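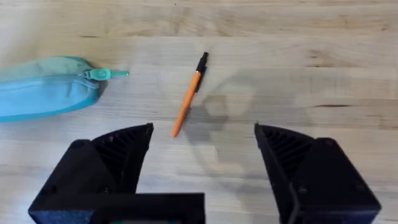

Bengate, February

Everyone wants a drawer for everything now. A tray in the drawer, a little box in the tray, a label on the box. I did it too. Spent most of a Friday on the desk in the back room and by teatime there was not one pen in sight. Lovely. Then the phone rang and I wrote a dentist's number on my hand with an eyebrow pencil.

So, my argument, such as it is: leave a pen on the table. One. Out, in the open, lying any way it likes.

I know what the tidy people say. Surfaces breed. One pen today, by the weekend it's a pen and a bill and a sock and half a packet of mints. Fair enough, I've had that table. I've had that table for years. But a ballpoint isn't clutter in the way a bill is clutter. A bill wants something from you. A pen just lies there until you need it, and you need it more than you think, shopping, meter readings, the name of that paint.

Pale wood helps. Mine's a plain planky thing from a closing-down sale in Rodalwood, knots and all, and you can spot a pen on it from the doorway. On the old dark one I lost them constantly, also keys. If you're buying a table, buy one you can find things on. Never seen that in a magazine.

The jar. People always bring up the jar. We had a jar, I tipped it out before I started on this and there were 156 pens and pencils in it, I wish I was joking, and I tried the lot on the back of an envelope. Fifty wrote. The rest were scratchers or dead or highlighters gone to felt. That's what storage does, it lets you keep rubbish because you can't see it's rubbish. The pen on the table gets used every day so you know the minute it packs up, and then it goes in the bin and the next one comes out. I've kept 20 spares in a shoebox. Too many still, probaly.

My sister-in-law's answer is the phone. Write it in the phone. Yes and where is the phone, it's upstairs charging, and by the time I've found it and done the passcode and swiped away the Casau delivery notice I've forgotten what I went up for. Pen, back of hand, done in 10 seconds.

And there's something a bit sad about a table with nothing on it at all. Looks like the house is being sold. Our last place looked like that the week of the viewings, I was frightened to put a cup down, the cat (Fu, very old, very rude) was the only one who carried on as normal.

Clear the bills by all means. Clear the mints. I've no quarrel with the drawer poeple on mints. But the pen stays out in this house and anybody who puts it away can go and find it again.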